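Gumamia Reception Center – Monthly Safety and Hygiene Check, August
Filled in by: Saimi Seppälä
Walked together with: Dayana Usuga (night shift)
Residents on the list this morning: 67. Beds: 70.

1. Fire exits, ground floor – OK
Both doors open fully from the inside. The stroller by the east door was moved while we were there. Please remind the families again, in their own languages, that this corridor must stay free.

2. Fire extinguishers – ONE TO CORRECT
The one beside the kitchen has no inspection tag. Lucero Henao will call Koderow, who did the service last time.

3. Smoke alarms in sleeping rooms – TO CORRECT
Room 7 did not sound when I pressed the button. Battery changed, tested again, it sounds. In Room 4 somebody has covered the alarm with a plastic bag. I took it off and spoke with the father through the phone interpreter. He understood.

4. Washrooms – OK, with comment
Water is hot at all taps within one minute. Floor drains are clean. The women's side had no paper towels at 9:40. Soap is given to each new arrival in the welcome pack, and the shared sinks should have it also.
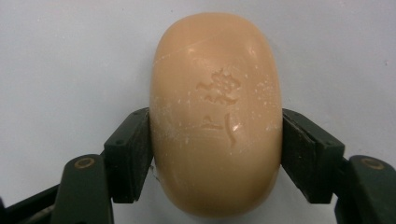 Item 4: bar soap, peach or light tan.

Gladys Cuadros asks if we can change to liquid soap at the shared sinks. I agree with her, but it depends on the budget and I leave this open until the next check.

5. Kitchen and food storage – OK
Fridge temperatures are written down every day. Two days are missing the signature, the numbers are there.

6. Medicine cabinet – OK
Locked. Key is with the shift leader. Nothing is out of date.

7. Children's room – TO CORRECT
The low shelf is not fixed to the wall. Until it is fixed, please keep it empty – the small ones climb on it. Work order 629 is sent to Taipe.

8. Evacuation list at the front desk – OK
The list is printed new at each shift change. Dayana found one family still written under their old room, and she corrected it by hand.

Copy to: Giuliana Henao, Lucero Henao
Open points: 2, 4 (soap), 7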